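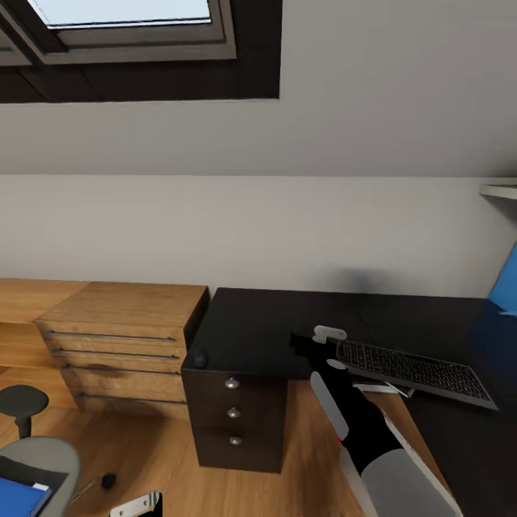 十月に入って、競争当局の審査がようやく二次段階に進んだという知らせが、昼過ぎに会社の掲示に出た。うちの会社、つまりInellが、同じ冷凍倉庫業のLagmanと一緒になるという例の話である。春に発表されたときは夏のうちに片づくような口ぶりだったのに、追加の資料提出だの、取引先への聞き取りだのと延びに延びて、気がつけばもう長袖の季節だ。この手のことを落ち着いて書いておきたいと思うとき、私はいつも傾いた白い天井に窓がひとつある部屋を思い浮かべる。横木目の明るい色のたんすがあって、隣に黒い机があって、ああいうところなら気持ちも文章もすっきりするだろうなあ、と。現実には台所の食卓で、湯のみをどけながらこれを書いているのだけれど。

さて、当局が気にしているのは、どうやら港の北側らしい。あのあたりで大口の荷を受けられる倉庫会社はもともと4社しかなく、うちとLagmanが合わさると、残るのはMenditzと、もう一社の小さなところだけになる。冷凍の魚を扱うお客さんからすれば、保管料を上げられても逃げ場がないではないか、という心配はもっともで、私だって反対側に座っていたら同じことを言うと思う。社内の説明会では「効率化で料金はむしろ下がります」と何度も聞かされたが、長年請求書を作ってきた身としては、下がった料金というものにあまりお目にかかったことがないのである（こんなことは日記にしか書けない）。

落としどころとして噂になっているのが、Stavsideの倉庫を切り離してMenditzに売る案だ。あそこには84人が働いていて、私も若い頃に3年ほどお世話になった。冬の朝、荷受け口のシャッターが凍って上がらず、みんなでやかんのお湯を運んだことなど、今でもよく覚えている。食堂のうどんがまた、つゆが濃くておいしかった。建物ごと別の会社のものになると聞くと、自分が辞めたわけでもないのに妙にさびしい。もっとも、Menditzは人を大事にするという評判だし、働いている人たちにとっては、合併後の重複部門と呼ばれて肩身の狭い思いをするよりよいのかもしれない。どうか通勤手当だけはそのままでありますように。

夕方、帰りがけに経理の部屋をのぞいたら、当局に出す契約書の写しがまだ山になっていた。全部で2,000枚だそうで、見ているだけで肩がこる。明日は私も半日、そちらの手伝いに回ることになった。古い契約書には私の判こが押してあるものも混じっているはずで、少し楽しみなような、字の下手さを見られるのが恥ずかしいような気分である。

夜は冷えてきたので、残りの大根と鶏で鍋にした。ゆず胡椒が切れていた。明日の帰りに買うこと。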